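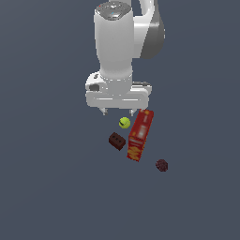 Sim arm over the ball, brick, red box and the plum thing. Fingers open.

December, 11.40pm

Long one today. Writing this fast before I fall asleep on the keyboard again.

Target for the week was 700 good demos in sim. We are not at 700. We are at 700 if you count the ones Suryani threw out, and Suryani does not count the ones Suryani threw out. Fair enough. I would have kept half of them and been sorry in January.

Morning gone on the resets. Objects get dropped into the sim at random poses and then left to settle, and the settling time was too short, so the brick was still creeping when recording started. You can't see it by eye. You can see it in the pose log, tiny drift, every single episode in the Nastotex batch. Bumped the settle time up, reran the whole thing, made toast. Second lot looks clean. Kept the old batch in a folder called DO NOT USE, which is what I called the last one as well, so now there are two and I'll have to sort that out.

Then the proper work. Four objects, teleop, headset off becuase it gives me a headache, so just the 3D mouse and the side screen. Instruction for the first set was "pick up the tennis ball". Easy you'd think. The ball is easy on its own. Put it up near the red box and you have to choose which way to turn the wrist, and I choose differently before lunch and after lunch. Suryani played back a run of mine and asked why I rotate left when the box is on the right and then also rotate left when the box is on the left. No answer. Habit. Wrist goes where wrist goes. But the model will learn it, so now there's a note taped to my monitor saying LOOK AT THE BOX.

Brick next. Rule is fingers across the short side, never the long. It's lying diagonally most of the time so that means turning the gripper before going down, and not while going down, which is how I clipped the red box over and over before tea. All binned. Well – not binned, tagged as failures, Róisín wants the failures. She says the Coughlan people trained on nothing but successes and their arm had no idea what to do when anything slipped. She may be right. I still feel daft saving a clip of myself knocking a carton over.

The plum thing. It's in the object list as plum and I go on calling it the plum thing. Dark, speckly, roundish, not quite round. Settles a bit differently each reset. 60 attempts on it this afternoon, 43 kept. The rest were me closing too high and it squirting out sideways. Go lower than you think. Then lower. Wrote that on the note too, under LOOK AT THE BOX.

Róisín rang at four about lighting. She wants variation – shadows, different table colours, the lot – and she's right that the plain blue surface won't do for ever, the policy will decide blue means table and that's that. But I want one boring set finished before we start messing with it. We agreed: finish this set on blue, then Drurkico textures after. I think we agreed. She said "mm" and I took it as a yes. Will put it in an email so it's written down somewhere.

Language labels are still a mess. Same task, and I've typed "pick up the ball", "grab the tennis ball", "get the ball" and once, God help me, "ball". Suryani says variety is good, typos are not. Found "pick up teh brick" in the exported file, copied down through the lot of them. Fixed with a find and replace. Checked it twice.

Small win. The new grasp check works. It lifts, waits, and only then marks success, so no more counting the ones where the thing drops a second later. Ran it over the old episodes and lost a few I'd been proud of. Oh well.

Tomorrow:
– 3 more object layouts, red box nearer the middle
– ask Rondavcombe about more disk, we are nearly full
– email to Róisín re blue table
– sort the two DO NOT USE folders before somebody uses them
– wrist rest for the mouse hand, it's clicking

Haven't eaten since the toast. Beans, then bed. Export's still running in the other room, I can hear the fan going.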